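Robot arms at the sorting table: what happens to the people who did it by hand?
Posted in Work and Automation, 3 replies

Marit_at_returns

I work in the returns department at a company called Dasau. We take back rental boxes from schools and hobby clubs. In every box there are building bricks, some hand tools and a plastic tool case, and our job is to take everything out, check it and put it back so the box can go out again. We are six people on the day shift and we handle roughly 840 boxes in a month.

Since July we have one station with two arms. The big bricks and the screwdrivers are the first things it has to learn, because they come in every box. The small parts stay with us for now.
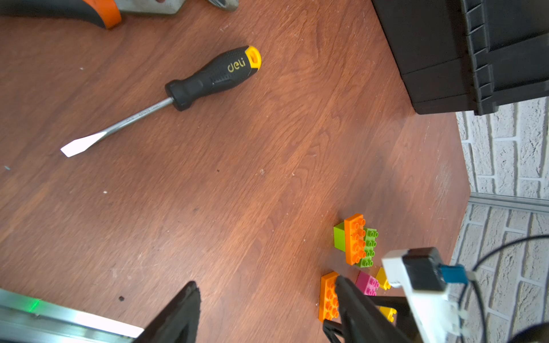 My own day has changed more than I expected. Before, I had my table and my rhythm, and I talked with my colleague while the hands did the work. Now I do two hours at the arms in the morning. I put the parts on the table, I lead the arms through the movement, I put the parts back in a different way, and I start again. The target is 200 runs for each person in a week. In the afternoon I go back to my normal table, where the number of boxes is the same as before.

The manager says that no job will disappear. I believe that he means it, but it is not written anywhere. I also noticed that bricks that are joined together take me a long time to show. With my hands it is one small twist and I don't think about it. With the arms I must plan which one holds and which one pulls, and after one hour of this I am more tired than after a full shift at the old table.

I have three things I would like to know from people who were in the same situation. Is it normal that the hours at the arms come on top of the usual target? Did your job title or your pay change? And did somebody in your place ask to stay out of it, and was this accepted?

I am not against the machine. I only want to understand what I am agreeing to.

Kwame Tsikata

We had the same at Flellberg, with kits of plumbing parts, and it is now the second year. To your first point: no, I would not call it normal, and you should bring it up soon. With us the first plan also counted the arm hours as extra. We wrote down for three weeks how many boxes each person did and how long each one sat at the arms, and we gave the paper to the shift leader. After that the box target was lowered on the days with arm work. We did not need to argue much, the paper was enough.

About the pay, we got a new line in the contract, "operator and trainer", with a small supplement. It took a long time and we had to ask for it more than once. My advice is to ask now, while they still need you to show the movements. Ask also for a written text about what happens with your place when the station works alone at night. In our case two people moved to repair and inspection, which they like better, and one left because she did not want to stand near the arms all day. Her wish was respected in the beginning, but later there were fewer hand tables, and so her choice became smaller.

For the tiredness, please make short blocks. We do 25 minutes and then change the person. Pulling parts from each other is the hardest thing to teach, so mix it with simple work like moving a tool from one side to the other – your head needs these easy ones in between.

One more thing. Write down the mistakes of the arms in your own words and keep a copy. In our place these notes became the manual for the new people, and it was good that our names were on it.
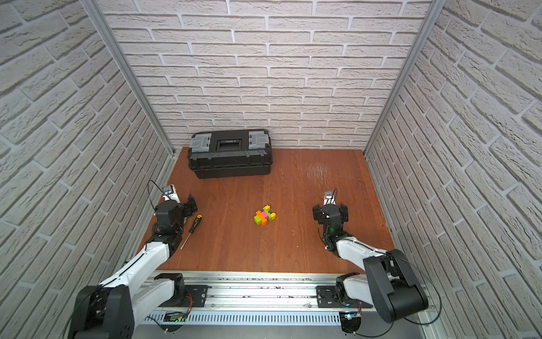
Ravn_nightshift writes that it depends on the country and the contract, so you should ask the union. In his plant they did 3,000 runs in total and then the project was stopped, and everybody went back to the old tables. So maybe don't worry too much before it is decided.

Marit_at_returns

Thank you both. I will start with the paper tomorrow, and I asked two colleagues to do it also. The short blocks I can arrange myself, the shift leader has already said yes to 30 minutes. About the union, we don't have one at our site, but there is one at Sinum, which has the same owner, so I will call them and ask if they have a text for the contract that we could use.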